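Trillell hand-held grippers, set of 2 – a review after the fault

I bought this pair from Bedoya in September, to collect demonstrations of tidying work for our small sorting robot. You hold one gripper in each hand, close the fingers with the trigger, and the software saves the opening width together with the video. Before this I used one older Brenuso.

First the good side. The fingers close evenly and the blue pads hold smooth plastic well. The weight is fine for 20 minutes, then my wrist asks for a rest.

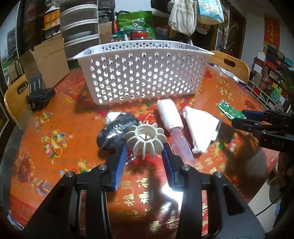

Now the fault. After 257 recordings the left unit began to report "closed" when the fingers were still open. There was no warning light and no message, so I continued for a whole afternoon. Later, when we replayed the data on the robot, it shut its fingers too early and pushed the objects away. Kevin Salazar, my colleague, found that the zero point of the width sensor moves a little after every hard squeeze. We had to throw away 600 megabytes of data and, worse, the afternoon.

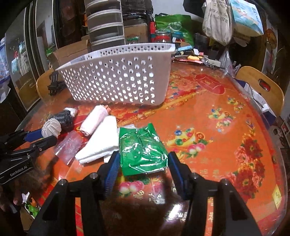 Calibration is possible, but the manual gives it only four lines and they are not in the right order. My advice is to check the zero before each session, and again after any thin or slippery object. A flat packet in shiny film, like the green one between the open fingers, is a good test: if the screen shows the same width with the packet and without it, stop recording.

Bedoya answered politely and sent a new sensor board. Plikeck, who make the software, still have no alarm for this problem – I asked twice. With the new board the zero has stayed in place so far. I give three stars from five, and I would give four if the program could warn me.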